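Running a toy library out of a bus depot
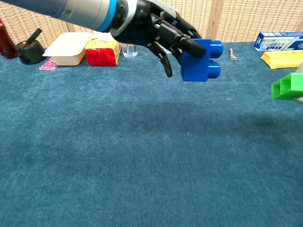
A chunky blue building block. The big ones go out most.

The toy library in Codgate opens Saturdays in what used to be the ticket office of the bus depot. Six shelves when it started. Now 700 toys, give or take a missing wheel. We talked at the counter between customers, so this jumps around a bit.

Why toys? "I had a closet full. My sister had a closet full. Everyone on Kener Street did. And we were all still buying more."

Families pay $4 a month and take home what they can carry. Late fees? "Tried it. Hated it. People just stopped coming back, and they kept the train set too."

Cleaning is the real job. Soft toys go in the wash, plastic in the sink out back, puzzles get counted piece by piece at the kitchen table, usually in front of the TV. "My husband does the puzzles. He's faster then me." A puzzle short one piece still goes out, with a note on the lid.

What wears out first? "Batteries doors. The little screw goes and then it's tape forever." Dress-up clothes don't last either. Blocks do. "Blocks I've never thrown away. I wash them and they go right back out."

Money is tight. Rent at the depot is low but the heat isn't, and the roof leaks over the board games. They've asked the Tamihana Fund for help with the roof, no answer yet. In May they'll know if the lease gets renewed.

And if it doesn't? Long pause. Somebody's kid is honking a horn. "My garage, I guess. We had around 30 families when we started, and they fit in my garage fine. Don't know where I'd put everbody now."

She has to go, there's a line. A dollhouse just came back without its door.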